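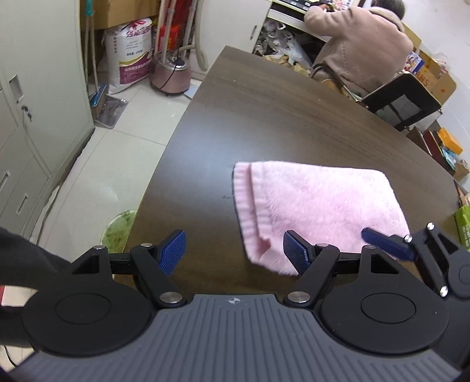
Photo: hemline_rig / Clornach Help, members' uploads

Clornach Help > Grippers and end effectors > Hand-held

Textured pads or smooth pads for picking up towel corners?

hemline_rig
Posted in June, edited once

I am comparing finger pads on a hand-held linkage gripper and would like a second opinion before I order more. The job is folded towels on a wooden table. The gripper has to take the lower left corner, lift one layer and open the fold. The blue textured pads are on in the photo, and the towel is a pink plush one with a ribbed hem.

The set-up is as follows. The jaws are on pinned linkages, one either side of the body, and the drive is a Pavusow controller in position mode with a current limit. I close to a set width and hold. The camera looks forward over the body, so I see both pads and the table beyond them. I have two sets of pads to choose from: the blue textured ones and a smooth, softer pair from Custum.

I ran 30 lifts with each set. A lift counted as good if one layer came up and stayed in the jaws until the fold was open. The textured pads gave me a firm hold but took two layers far too often. The smooth pads took one layer more often and then let go of it during the pull. Moving the current limit up helped the smooth pads hold and also made them pick up the second layer, so I am back where I started.

Thin tea towels behave well with either set. The trouble is confined to plush fabric.

What I want to know:

Is this a pad problem at all, or should I be changing the way the jaws come in? And has anyone fitted one textured pad and one smooth pad on the same gripper?

custum_and_cable
Reply

Textured. Smooth pads are for boxes and bottles. Turn the current up and go faster on the lift. I have never had any trouble with towels.

menzies76
Reply, marked as accepted

I would leave the current limit alone for now. You are changing two things at once, and the results for plush fabric will not tell you much until you separate them.

Plush pile is compressible and the folded layers cling to each other. If both pads come down level with the table and close from the sides, they push the pile into a ridge, and the ridge contains whatever is underneath. A textured pad then keeps all of it. A smooth pad loses the lower layer, and on the pull it often loses the upper one as well. That matches what you report, and it says more about the approach than about the pads.

Things to try, in this order:

Approach height. Note the height of the pad tips above the table when the jaws start to close. Raise it by 2 mm and repeat your 30 lifts with the textured pads only. Go up again if you are still getting double layers. At some height you will start to miss the towel altogether, and the useful setting is just under that.

Approach angle. Tilt the gripper so that one finger reaches the corner first. The lower finger goes under the edge and the upper one comes down on it. With a hand-held tool this is a matter of wrist position and it drifts as the session goes on, so put a tape mark on the table and start every lift from there. Use the hem side if you have the choice. A ribbed hem is firmer than the pile and gives the tip an edge to work against.

Closing speed. Slow the last part of the closing stroke. Pavusow controllers let you set a second, lower speed below a chosen width. I use 6 mm as the changeover for towels. Fast closing tends to roll the pile in between the pads.

Current limit. Only after the other three. Set it to the lowest value that survives the pull.

On mixed pads: yes, I have run them. Textured on the lower finger, smooth on the upper. It reduced double picks on bath towels and made no difference on thin cloth. There are two drawbacks. The gripper is no longer symmetrical, so you have to present it the same way round every time. If the pads differ in thickness, the closed position also moves off centre and your width reading has an offset in it. Close the jaws on a gauge block and re-zero after every pad change. The same applies when you swap complete sets, and I would check whether you did that between your two runs. An uncorrected offset alone could explain part of the difference.

Two smaller points. Lint builds up in textured pads quickly on this sort of fabric, and a pad full of lint behaves like a worse smooth pad. Brush them out at fixed intervals and write down when you did it. Also clear loose threads off the table before each run. There is one on the wood to the left of your towel, and if a thread gets into the jaws you will have a lift you cannot compare with the others.

hemline_rig
Reply to menzies76

I had not re-zeroed between sets. The Custum pads are thicker, so the first comparison is not valid and I have struck it from my notes.

Repeated with the textured pads, tips raised by 2 mm, slow close below 6 mm, current limit unchanged. Double layers are well down. The remaining ones nearly all come from lifts on the side away from the hem. Mixed pads are next, then the smooth set again with the zero done properly.

low_backlash
Reply

Agree with most of the accepted reply, but check the linkage pins before you trust any width figure. On a pinned linkage the play adds up, and it shows as one pad tip sitting ahead of the other when the jaws are nearly shut. Hold the body still and rock each finger by hand. If one moves more than the other, sort that out first. Changing pads will not fix it.

I logged 76 closes on a gauge block with worn pins and the spread in width was larger than the difference I was trying to measure between pads. With new pins it was not. The Menzies pin kit fitted mine, though I had to ream one of the holes.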